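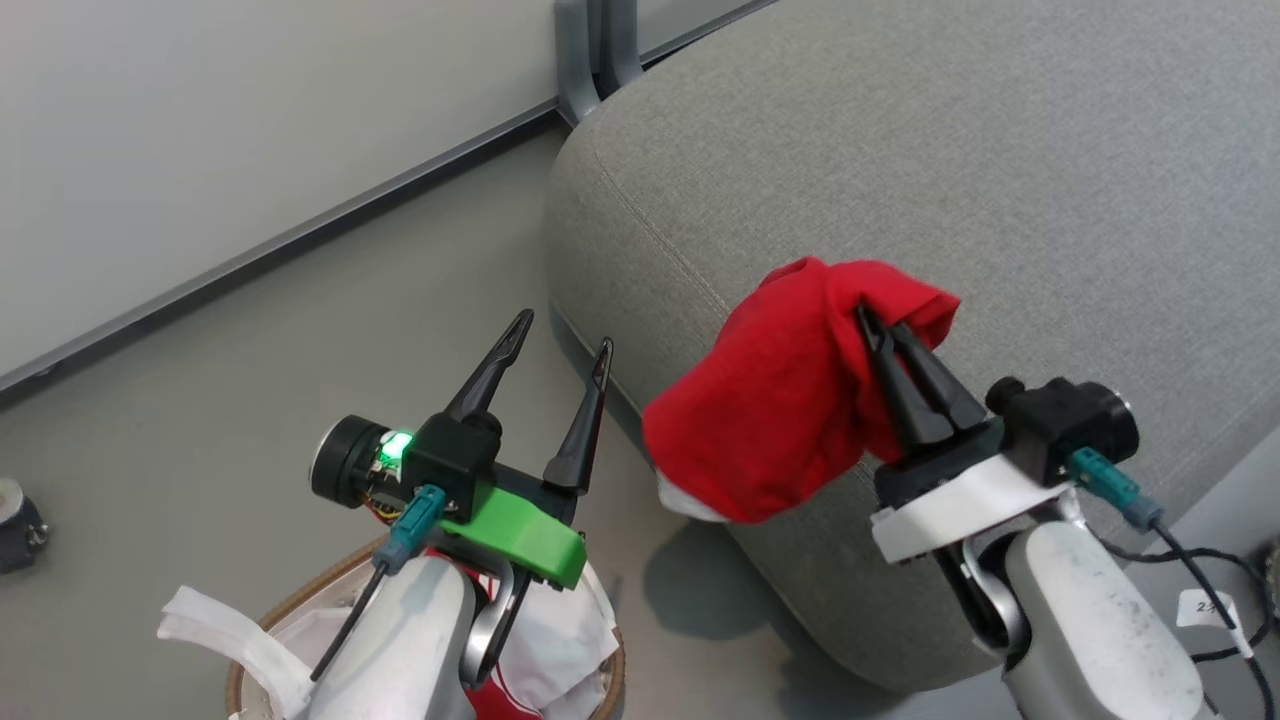

Right gripper holding the red cloth over the sofa arm, left gripper open.

How I tracked down a gripper that kept dropping out

So my right gripper started quitting on me. I'd be halfway through a laundry run, cloth in the fingers, and the software would throw "gripper not responding" and the whole arm would freeze where it was. Then I'd restart everything and it would work fine for an hour. Maddening! If yours does the same thing, try this before you order a new one (I came very close to ordering a new one).

First, make it safe. A gripper that has lost its connection can still be squeezing, and when it comes back it may jump to the last position it was told. Hit the e-stop, keep your fingers out from between the gripper fingers, and don't yank the cloth. I yanked the cloth. Mine came back with a snap and I had a sore thumb for a week.

Second, read the log. My controller is a Clurkent, and it writes a line every time a device drops off. I had 116 of those lines from January alone, all from the right side. What gave it away was the arm position: nearly every one came with the arm stretched out low and the wrist rolled over, like when it reaches across the arm of the sofa.

Third, do the wiggle test. Support the arm, power up the gripper only, leave the arm motors off, and open a live status window. Now move the cable gently near the connector — the teal one on the side of the wrist — and watch. Mine blinked out every time I pulled the cable away from the arm. The other gripper didn't care what I did to it.

Fourth, swap cables. I put the left cable on the right side and the fault moved with the bad cable, so the gripper was off the hook. Power off before you unplug anything, please. My friend Tarek Zein has cooked 2 boards by skipping that.

The fix took me ten minutes. I fitted a new cable from Karwood and left a bigger loop at the wrist, so there's still slack with the arm all the way out. Then I clamped the cable a little way back from the plug so the clamp takes the pull. Roll the wrist slowly by hand to both ends of its travel and check that the loop doesn't snag on anything.

One last thing I changed: when a gripper drops out now, both arms stop, and the gripper won't take a command again until I press a button. I should have set it up that way from the start. It's 2 checkboxes in the fault settings, and then you need to save and reboot or they don't stick.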